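Research > Applied Robotics > Service Evaluations > Section 4

4. Evaluation of the Veluma Picking Service

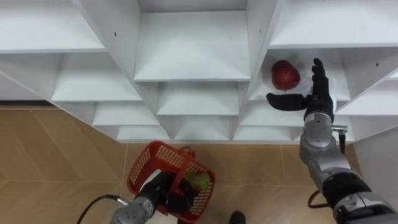 Figure 3. Retrieval of an apple from open shelving. The right hand is open beside the fruit; the left hand holds the collection basket.

14 shares | 3 comments

4.1 Service under review

Veluma is offered by Stolico as a leased service for small grocers and food distribution centres. The lease covers a two-armed robot, its control software and remote support during business hours. Under the standard terms, the operator is responsible for placing goods on the shelves and for keeping the floor clear. The present review concerns the fruit program only; packaged goods were assessed separately at the Howells site and are not discussed in this section.

4.2 Procedure

Trials were carried out at the Grandport centre in December. An attempt began when the robot received a request for a single item and ended when the item was released into the basket or the attempt was abandoned. The shelving was the most demanding part of the layout. Its compartments are divided by angled panels, and a hand approaching from the wrong side has little room to correct itself. As Figure 3 shows, the thumb is brought in beneath the fruit while the fingers remain upright at its side. Stolico recommends this open posture for round items.

Attempts were scored by Hywel Kneath and checked against the service log by Eluned Dafis. Where the two records differed, the attempt was reviewed by both and a single score was agreed upon.

4.3 Results

Of 162 attempts, 137 were completed without assistance. Most of the remainder were abandoned by the software before contact, usually after repeated changes to the planned approach. Bruising was recorded on two items, both of them pears. The use of one arm to carry the basket shortened the distance travelled between picks, although it also meant that the second hand was not available to steady the fruit.

4.4 Suitability for lease

The service met the completion rate set out in the trial agreement. The authors nonetheless favour a shorter initial lease than the two years proposed by Stolico, with a renewal clause tied to performance at the licensed site. Support staff answered requests promptly, but the log labelled several abandoned attempts as completed, and this fault should be corrected before the log is used for billing. Costs are considered in Section 5.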